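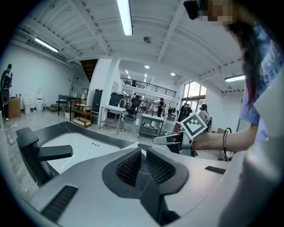

Search this blog Go

Dinsa, the long version

April 9, 2023 by Kieran Pearce

4 min read

I finished Dinsa last night, all of it, including the two specials that most people skip. There are mild spoilers from here on and one proper one near the end, which I'll mark.

I first saw it when it was cut down to a film and shown late at night. The film runs through the first half of the story in a hurry and drops the whole of the Cukholm part, so for years I thought it was a slightly odd programme about a girl who repairs ferries. The series came out in 2000 and the film a bit later. I only learned there was a series when Bence Bakos lent me his box set in February, with a note inside saying to start again from episode one and forget whatever I remembered.

Cukholm is the island where the ferry line ends. In the film it's a name on a timetable. In the series we spend 6 episodes there and very little happens. Ilse takes a room above the ticket office, the boat she came on is laid up for the winter, and she has to find something to do until the ice goes. She learns to mend nets, badly. She falls out with the harbour master over a stove. There is a full episode about a missing parcel which is found behind a door.

I can see why it was cut. I'm also fairly sure it's the best part. The animation is cheaper here than in the opening, and you can tell, with a lot of held shots of the water and people talking with their backs to us. It suits the place. By the fourth of these episodes I knew which stairs creaked and who would be in the ticket office at which time of day, and when the boat is finally put back in the water I was sorry to be going.

The middle stretch on the mainland is weaker. The Flandevent company turns up wanting to buy the line, and its men are the usual sort of villain, all cigars and folders. The writers plainly had more interest in the boats. Two of these episodes could be lost without harm, and the one with the singing competition should be.

The sound on the discs is uneven. The dialogue is fine but the music comes in far too loud, particularly over the end titles, and I kept the remote in my hand for most of it. I watched with subtitles. They're readable apart from some engine terms, where three different words are used for what must be the same part.

Proper spoiler now, so stop if you mind.

The old ferry sinks at the end. The film lets it sail off into fog and leaves it there. In the series we see it go down at the mooring, overnight, with no storm and no one aboard, and Ilse finds only the ropes pulled tight in the morning. She unties them and goes to have breakfast. I thought that was well judged, and I'd have stopped on it. There's another episode after that, set a year later, with a new ferry and a wedding. It's all right.

The two specials are set before the series. The first is a comedy about ferry number 695 and a goat, and it's worth twenty minutes. The second is mostly old footage with Ilse's uncle talking over it, and I did some ironing during that one.

Bence wants the box back, and he says I should try Rollavus next, by the same director. Mariann Pálfi tells me it's very slow and has no boats in it. I'll probably give it a couple of episodes and see.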